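Call for participants: the Larkeck Repair and Sorting Evenings

We are looking for people to join our winter round of repair and sorting evenings at the old Clullent hall in Larkeck, starting in July. If you have ever stood over a drawer of dead phone chargers and felt a bit guilty about the whole business, you are very likely the sort of person we would love to meet.

A little background, for those who haven't come across us. The evenings grew out of a neighbourhood swap day, when Martti Räsänen put a card table beside the cake stall and offered to look at anyone's broken lamp. He went home with a boot full of toasters. The year after that we borrowed the hall, and last winter 189 households from Larkeck and Jultby brought something through the door, from clock radios to a much-loved sewing machine that had been living under a tarp. Plenty went home working. Plenty didn't, and those are the things we strip down for useful parts, so that the next lamp or radio has a better chance.

The sorting side has become as big as the repairing side, and it is where we most need new hands. Connectors, leads, switches and little boards all have to be told apart and put away where somebody else can find them. It is slow, companionable work, and you can talk the whole way through it (most of us do). 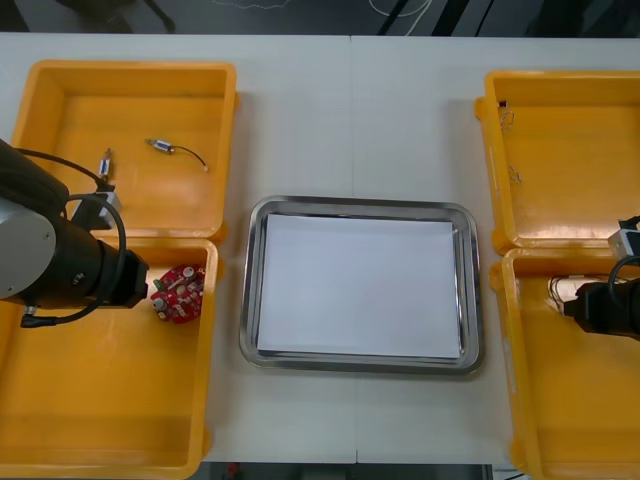

Yellow trays at the sides of the table, a steel one in the centre.

Who we are hoping to hear from

You don't need a trade or a qualification. We would be glad of people who can solder, of course, and if you have ever worked as an electrician, a jeweller or a piano tuner please don't be shy about saying so. But we also need folk who are patient, who can read small print on small things, and who don't mind asking the same question twice. Two of our steadiest sorters had never opened an appliance before they came along, and one of them now runs the kettle repairs.

We would especially like to hear from people over in Jultby, where we have lots of visitors and very few regulars. Car pooling can be arranged — Eetu Keskinen drives across with an empty back seat most weeks and says he would enjoy the company.

Participants need to be 16 or over. If you are under 18 we'll ask for a note from a parent or guardian, and they are welcome to come too and have a cuppa. If your first language isn't English, please come anyway. At last count you could be taught to wire a plug at our tables in Finnish, Romanian or very broad Larkeck.
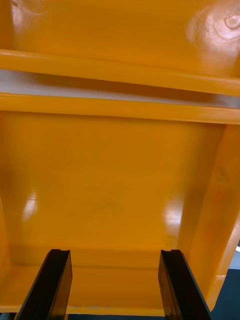 What an evening looks like

Doors open at 6 pm and we try to have everything packed away by 9 pm, though the chatting in the car park has been known to run later. The first half hour is for setting up and finding out what has come in. Newcomers spend their first evening alongside somebody experienced, and after that you can settle wherever you like. Some people float between tables all season and some have sat in the same chair since we began.

There is a proper break at half past seven with soup, bread and whatever anyone has baked. Please tell us about allergies when you write in. The soup is always vegetarian and the colour varies.

Anything that plugs into the wall is checked by Ilari Kokkonen before it is opened and again before it leaves the building. He is our licensed electrician and his word is final, even if it's your own favourite fan heater on the bench. We don't take microwave ovens, old tube televisions or anything with a swollen battery.

What we ask of you

We are asking participants to commit to 3 evenings a month from July through to September. We know life gets in the way, and a text message on the day is all we need if you can't make it. There is also a short safety session before your first night, which covers lifting, hand tools and where the first aid kit lives.

Closed shoes are a must. Long hair should be tied back. Bring reading glasses if you use them, and a warm jumper, as the hall heating takes a while to make up its mind.

What you get in return

This is an unpaid role, and we would like to be plain about that. We can cover your petrol or bus fare up to $100 over the season, and supper is on us. You will also be learning from some very generous people, and you may take home parts for your own projects once the shelves are full. The Ruotsalainen Fund has given us $600 towards hand tools this year, so there will be decent screwdrivers to go round and a second magnifying lamp, which will put an end to a long-running argument.

I should add that I came to this as a complete beginner myself, with a broken hairdryer and no intention of staying. If you're in two minds, come and sit with us for one evening before you decide. There's no form for that, just turn up and ask for me.
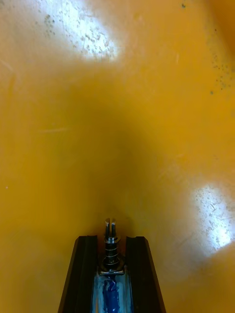
Liviu Dumitrescu
Evenings Coordinator, Larkeck Repair and Sorting Evenings

How to put your name down

Write to us care of the Clullent hall, or drop a note in the green box by the side door. Tell us your name, the best way to reach you, which evenings suit, and anything you already enjoy doing with your hands (knitting counts, and so does fixing bikes). A few lines is plenty. We don't need a resumé, although somebody did send us a lovely one last year with a photo of his shed.

Aarne Tikkanen looks after the replies and will ring or write back to everyone. He is a better talker than typist, so if you leave a phone number you will probably hear from him sooner. He can also answer questions about access. The hall has a ramp at the side entrance, an accessible toilet and two parking spots close to the door, and we can set up a lower table for anyone who would like one.
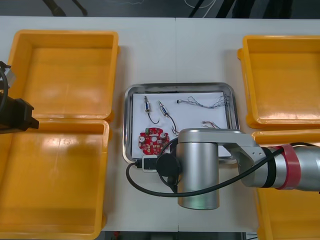 Electronic parts in the middle tray.

If you can't join us but have things to give, we are short of small screwdriver bits, clean jam jars with lids, masking tape and extension leads in good order. Please hang on to broken appliances until the season opens, as we have very little storage over the break and the side porch leaks.

Replies are welcome until the end of June. After that we're still happy to hear from you, and Aarne will let you know if there's a chair free.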